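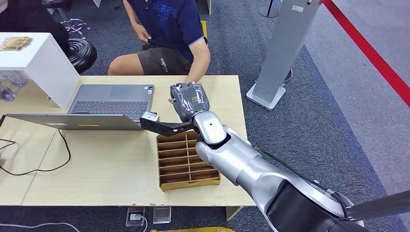 Albertina Nogueira won the women's longboard final at the Honum Point Classic on Sunday, beating Olga Garcia by less than half a point in waist-high surf that came and went all afternoon.

Nogueira, 26, took the lead with eight minutes left on a right that started well up the point and held together through the inside section. She spent most of it on the nose, backpedaled once to get around a slow spot and then walked forward again before the wave closed out near the boat ramp. The judges gave her the highest single score of the day.

Garcia, who had led since the opening exchange, needed a mid-range score to get back in front. She waited for a set, let two smaller waves go and ended up with a short left just before the horn. It wasn't enough.

"I should have taken the first one," Garcia said on the beach. "It had a wall on it. I thought there was something better behind it and there wasn't."

Garcia has now finished second at Honum three times. She won the event once, in smaller surf, when the final was held at the Seixas sandbar at the south end of the bay.

The contest ran over three days, with 63 surfers entered across the women's, men's and junior divisions. Friday's heats were called off by midmorning when the wind swung onshore. Organizers made up the time on Saturday by starting at first light and cutting heats to 15 minutes, a change that drew some complaints from surfers who went out during the flat spells.

"Fifteen minutes out there on Saturday could mean two waves, and one of them is a closeout," Nogueira said. "I got through my quarterfinal on a wave I almost didn't paddle for."

Sunday had the best conditions of the weekend. A small south swell that had been forecast for early morning showed up closer to noon, and the wind stayed light until the men's final was in the water. Roughly 673 people bought day passes for Sunday, according to the contest office, more than on the other two days combined.

Nogueira rode a 9-foot-6 single fin she picked up in March from Risa, a small board builder in Plollisari. She had planned to use her older board for the contest, but it took on water through a cracked fin box during a practice session and she left it in the van.

The win puts her at the top of the regional standings with two events to go. Garcia moves up to third. The next stop is at Plollisari, a beach break that usually favors surfers who can turn a longboard quickly, and Nogueira said she was less sure of her chances there.

"It's short and it's steep, and I haven't made a final there yet," she said. "I'll go up a week early and surf it every morning."

Entries for Plollisari are still open in the junior divisions. The women's and men's draws are full, with a waiting list for each. Check-in is at the north parking lot, and surfers who carried over a seeding from Honum don't need to register again but do have to sign the new waiver before their first heat.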